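Tongate Kitchen Table: read me first

Hello, and thanks for downloading this! Tongate is my little collection of notes and pictures about small kitchen things and where they get put. I started it in May after a long argument with myself over which cupboard the mugs belong in (I lost), and it has grown a fair bit from there.

What you get is 600 entries, split into 3 folders by the kind of tidying going on: drellow for crockery, jandus for food and trays, ban for boxes and shelves. The names mean nothing at all, I just got tired of typing "misc_new_2". Each entry has a picture and a short note in plain text, and you can open the lot in whatever you like.
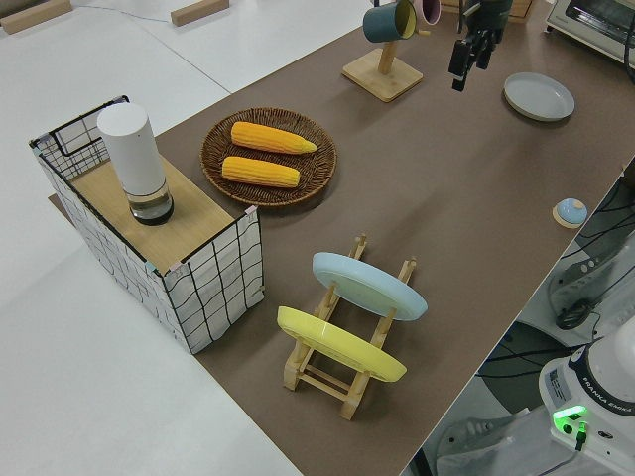 I've tried to keep the wording boring and steady. A plate is always "plate", never "dish". Mugs go by their colour, so teal mug and pink mug, and the thing they hang on is "mug tree" all the way through. Corn is "corn cob", one line per cob. Trays get called trays even when they look more like baskets to you, sorry, I had to pick one! If something sits on top of a box, the note says "on box", and that includes anything standing on a board laid across it.

Sun-ja Myung read through all the notes one Saturday and found 13 where I'd muddled left and right. Those are fixed in this version. If you have the older one, please bin it.

Still to do: bring it up to 1,000 entries, add more bowls, and sort out the spelling of "grey" in the ban folder. Use any of it as you please, and drop me a line if you spot a wrong label.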